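Ticket 149: wrist view in simulator, orange not detected
Opened by: Rigoberto Galindo
Component: Plula arm, sim build
Status: open

Detector returns the basket and the can but drops the orange at the start pose. Threshold is at 50. Reproduced on a fresh start in August.
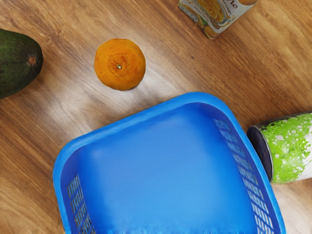
Wrist view at start pose. Note pale reflection on the wood by the orange.

Nadja Mösli: Suspect the table gloss. Lower the specular value on the wood material and rerun with the same seed (260). Leave the avocado and carton where they are.

RG: Gloss lowered, 2 reruns. Orange found in one, missed in the other. Will try moving the light next. Bench arm not touched.

2 comments · 0 shares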